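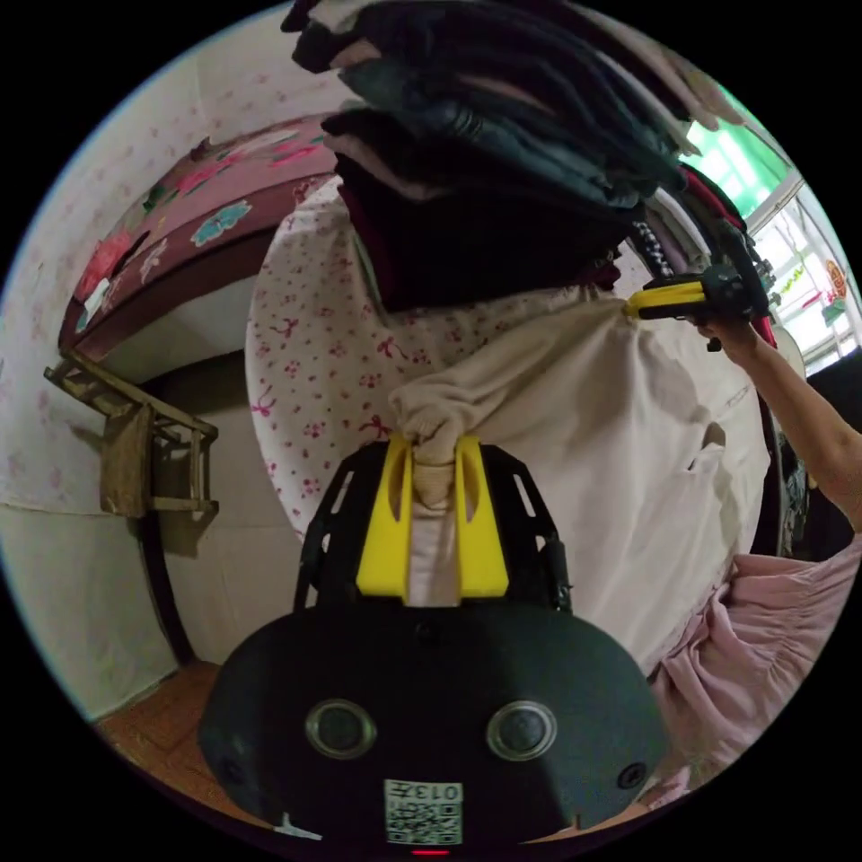 I have been meaning to write up the Luteck open day since April, and every time I sit down to do it I get sidetracked by the part with the laundry, so let me start with the laundry. Luteck, if you haven't run into them, is the little outfit in Bustholm working on household robots, and the project they wanted us to see is called Plorura, whose whole ambition is to put clothes away. I had pictured a lab with safety glass and a big arm behind it. What we got was a bedroom with a tall heap of dark clothes, a small wooden chair against the wall, and people doing the folding by hand, except that the hands were holding grippers. Two yellow fingers on the front, a rounded black body, and a cream garment pinched up into a fat wrinkle between them while a second gripper had hold of the corner. I stood there grinning like a kid at the fair.

My sister-in-law was supposed to come along and backed out at breakfast (her loss, there were very good cheese scones), so I ended up tagging along with a nice couple from Blackburn Street who had come because their grandson wants to study engineering. They asked much better questions than I did. Theirs was the first one of the day, and it was the one I'd been too shy to ask: where's the robot?

The answer took a while, and I'm going to pass it on the way I understood it, so go easy on me in the comments. Mwanahawa Were, who was showing our group around, told us the robot has to learn from somebody, and the somebody is a person doing ordinary chores with the same kind of fingers the robot will have. You pick up a shirt with the gripper, you fold it, and the gripper keeps a record of what it saw and how it moved. Then you do it again. Then you do it again with a different shirt! They had gotten through 384 folds for Plorura by the time we visited, and she said that number with the kind of tired pride I recognize from people who have just finished canning tomatoes.
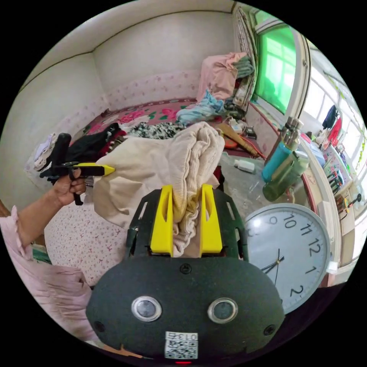
What struck me most was how slow it all is. I fold a sweater the way my mother did, sleeves back, bottom up, done, and I couldn't tell you how long it takes me because I'm usually thinking about supper. With two fingers on each hand you have to think about every bit of it. Where do I pinch? How much of the knit have I got? Is the other side going to slide out from under me when I lift? Mwanahawa said knits are the ones everybody groans about, because they stretch and sag and never land in the same shape twice, and that this is exactly why they want so many of them. She told us the plan is 100 knits before they move on to towels, and the gentleman from Blackburn Street said he'd have started with the towels. I'm with him.

There was also a long discussion about mess. I had assumed they'd tidy up before each go, so the robot could learn in peace, and I said so, and I was very kindly set straight. Real bedrooms have cords and cups and bottles on the windowsill, and a clock that's been set down somewhere silly, and a robot that has only ever seen a bare table will be lost in a house like mine. I have rarely felt so useful to science. If they ever need a room with a treadmill under a mountain of bath towels, they know where to find me.

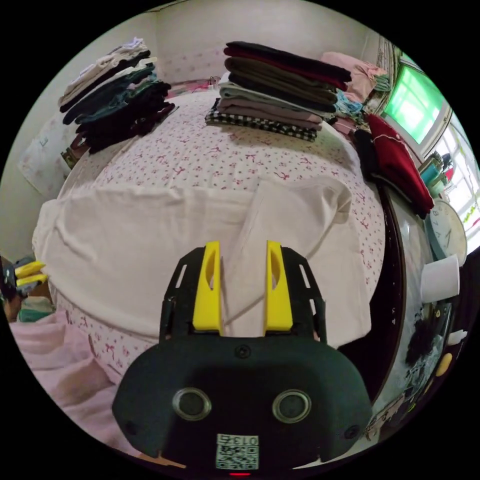

White cloth on the bow-print sheet, with the folded stacks at the back of the bed.

We each got a turn, too, which I hadn't expected. They handed me a gripper and a pillowcase and told me to take my time, and I took seven minutes over it. Seven! It's heavier than it looks, and the trick is to stop squeezing as if the cloth were trying to escape. My first fold came out as a sort of dumpling. The second was better, and by the third I had figured out that you let the fabric hang and use its own weight to straighten the edge, which made me feel very clever until Mwanahawa told me the children on the morning tour had worked that out right away.

She was good with everyone, by the way. A man toward the back wanted to know if this was going to put hotel housekeepers out of work, and she didn't brush him off. She said she didn't know, that right now the thing can manage a flat washcloth on a good day, and that she thought it was a fair question to keep asking. I appreciated that. I came in thinking mostly about my own ironing, and I drove home thinking about my aunt, who cleaned rooms for most of her life and could make a bed so tight you had to fight your way into it.

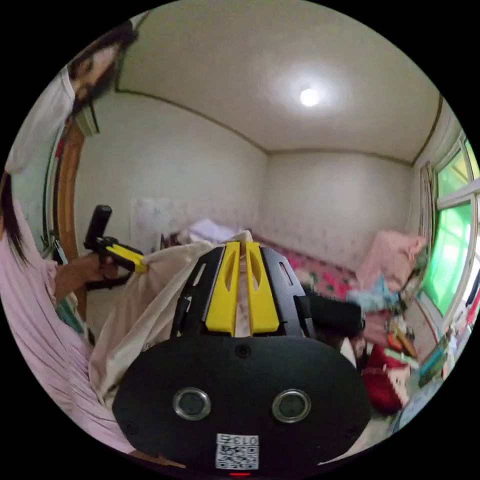 If you want to go

Luteck does these visits a few times a year, and you do have to sign up ahead, because the groups are small and so are the rooms. Ours was full and it was a squeeze, with two or three of us always peering around a door. Wear something comfortable, and go early if you can, as the parking lot behind the building fills up by ten in the morning. The 212 bus stops at the corner if you'd rather not bother with the car.

They say there will be a kitchen day next, with dishes. I've already put my name down, and my sister-in-law's as well, and this time I'm picking her up myself.

Blog > Days Out > Bustholm
31 shares
12 comments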